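# The Lasting Bowl: Artificial Fruit and the Furnished Room

Artificial fruit has held a place in British homes for generations, and for much of that time it was regarded as a minor embarrassment. Wax pears stood under glass in the parlour, and later versions gathered dust on the sideboard. The permanent collection of household ornament at Caltilbridge, which reopened to visitors in September after a period of cataloguing, invites the public to look at these objects again.

The collection holds 1290 pieces, of which 319 are fruits and vegetables. They entered the stores by gift and bequest, often in the bowls and baskets in which their owners had kept them. It is the policy of the collection to keep such groups together wherever records allow, as the choice of container says a good deal about the household that made it.

## Choosing the fruit

Arrangers at Caltilbridge begin with surface. A glossy skin catches the light and draws the eye from across a room, while a rough or patterned skin rewards a closer look. A display made entirely of shiny pieces tends to look like a shop counter. One made entirely of dull pieces may pass unnoticed on a shelf.

Colour is considered next. Reds and oranges carry well against pale walls, and a green fruit set beside them prevents the group from becoming heavy. Pieces with mixed colouring, such as a blush fading into cream, are useful between stronger shades. Size should vary too, with the largest fruit usually placed low and towards the viewer.

## Tray, basket or bowl

A deep bowl hides much of what is put into it. For this reason the collection favours shallow woven trays, which allow the fruit to be heaped and seen from several sides. Bamboo is light to carry and sits well with bright colours, and a rim in a second shade gives the group a clear edge.

The surface underneath also matters. Polished wood is the traditional choice, but a soft, pale textile gives a gentler setting and lets the weave stand out.
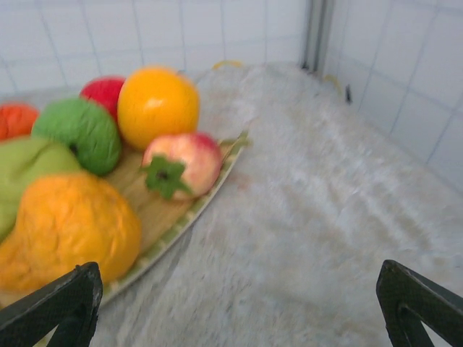
## The close arrangement

Fruit bunched tightly on an oval bamboo tray has an air of plenty that widely spaced pieces lack. The glossy orange-yellow fruit takes the light towards the centre, the lumpy orange one gives weight at the front, and a pink-and-yellow fruit laid on its side shows its star-shaped green calyx. A leafy stem allowed to stray over the rim relieves the outline.

## Care in the home

Dust is the chief difficulty. The collection's guidance, issued jointly with the Grastley workshop, recommends a soft, dry brush for textured fruit and a barely damp cloth for smooth pieces. Woven trays should be brushed along the line of the weave. Direct sunlight fades reds first, and a display kept near a window should be turned every 3 months.

The guidance sheet is available at the Caltilbridge front desk and may also be requested by post.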